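4. Setting out the fruit plate
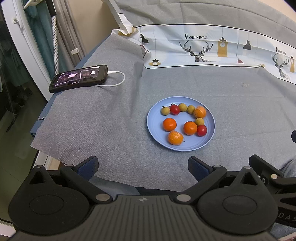
Fruit in a Zeltden holiday flat is set out on the table before guests arrive and topped up on request. This section covers the table cloth, the plate and the fruit. For the kitchen cupboards and the fridge, see section 5.

You will need:
One table cloth
One round plate with a raised rim
Small oranges or tangerines, cherry tomatoes and small green fruit
Kitchen paper
Cling film

4.1 Laying the cloth

1. Wipe the table with a damp cloth and dry it.
2. Unfold the table cloth and lay it with any printed border towards the back.
3. Smooth the cloth from the middle outwards. Light fold lines may be left. Press out any heavy crease where the plate will stand.
4. Check for marks. A cloth with a food stain goes back to the laundry bag and is replaced.

Note: Cloths supplied by Lindqvist are listed in the stock book under item 1425. Do not mix them with the Rummont towels in the wash.

4.2 Preparing the fruit

1. Wash your hands.
2. Rinse the tomatoes and any unwrapped fruit under cold running water for a few seconds.
3. Pat each piece dry with kitchen paper. Water left in the plate will soak into the cloth when the plate is moved.
4. Leave the green stems on the tomatoes if they are firm. Pull off any that are brown or loose.
5. Throw away fruit with soft patches, split skin or mould. Speckled skin on the green fruit is acceptable.

Caution: Do not rinse oranges that are already wrapped in film. If the film is torn, take it off and treat the orange as unwrapped.

4.3 Filling the plate

1. Stand the plate on the cloth, well away from the table edge.
2. Put the oranges and tangerines in first, wrapped or unwrapped.
3. Fill in with the green fruit, following the curve of the rim.
4. Add the tomatoes last. They bruise easily and should have nothing resting on them.
5. Keep to a single layer. Anything left over goes in the fridge.

Caution: Keep phones and charging cables clear of the plate. A cable caught under the rim can pull the plate across the cloth.

4.4 Checking and topping up

Look over the plate every 2 days. Unwrapped citrus is replaced after 3 days in warm weather, and from June onwards the tomatoes are kept in the fridge until the day of arrival. Wash the plate by hand in warm soapy water and dry it before refilling.

Tevska Household Guide, section 4, revised 30/01/2018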